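Ticket 847
Product: Billora (desktop and web)
Category: Mileage claims / rounding and totals
Opened by: Đức La, accounts, Busico
Assigned to: Sosent support desk
Priority: Normal
Status: Resolved

Initial report

Mileage totals on the August claim do not match the totals on the printed summary. The claim screen shows one figure and the PDF summary shows a lower one. The difference is small on each claim but it means I can't sign them off, as our auditors want the two to agree.

It affects 19 claims. All of them have at least one journey entered as a return trip. Claims made up of single trips look fine. Nothing has been changed at our end apart from the update we were told to install at the start of August.

Steps to see it:
Open any claim with a return trip.
Note the total at the foot of the screen.
Choose Print summary, then PDF.
Compare the two totals.

Reply from Sosent support, 09:40

Thank you for the detail. Please could you confirm which distance setting you use? It is under Company, Travel, Distance source. The choices are Typed by user, Odometer and Route lookup. Please also tell us whether "Round each leg" is ticked.

Reply from Đức La, 10:15

Distance source is Odometer. "Round each leg" is ticked. I don't remember ticking it, and the notes left by the person who had this job before me say it should be off.

Reply from Sosent support, 11:05

We have made a test company with the same settings and we get the same result. The screen works out the return trip as a single journey and rounds it once. The summary splits it into two legs and rounds each of them down. With the box unticked, both totals agree.

Please try the following:
Go to Company, Travel and untick "Round each leg".
Save, then sign out and back in.
Open one of the affected claims and press Recalculate.
Print the summary again.

Please do one claim only for now and let us know the figures before you do the rest.

Reply from Đức La, 11:50

Done on one claim. Screen and summary now agree. I tried a second one to be sure and got a message saying "Claim locked by approver". That one had already been approved by the site manager at Panasiuk, where our fitters are working at the moment. Do I need to ask for all the approved ones to be sent back?

Reply from Sosent support, 13:20

No. An administrator can reopen a claim without removing the approval. Open the claim, choose Actions, then Reopen for correction, and type a reason. The approver gets a notice but doesn't have to do anything unless the total changes by more than the limit you have set. Your limit is 100 pence, so none of these should go over it.

Reply from Đức La, 14:35

That worked. 16 of the claims are now right. The other 3 still show the old total on the summary even after Recalculate. They all belong to the same driver and they all have a file attached under Evidence. His journeys are the long ones out to the Panasiuk site. The attachment on one of them is below. The other two have fuel receipts. 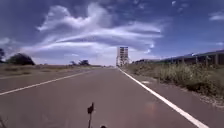 Attachment 1: open road, white line on either side of the lane

Reply from Sosent support, 15:10

The summary is saved as a fixed copy when evidence is added, so that the two stay together, and Recalculate does not replace that copy. On each of the three claims, go to Evidence, choose Rebuild summary and wait for the green tick. There is no need to remove the files.

Reply from Đức La, 15:45

Rebuilt all three. Totals agree on every claim now. Please could you pass on that Rebuild summary ought to be mentioned on the help page for Recalculate, as I looked there first.

Closing note, Sosent support

Cause: "Round each leg" switched on by the August update for companies using Odometer. Setting now off. Fault passed to the Billora developers, along with the request about the help page. Ticket closed with the customer's agreement.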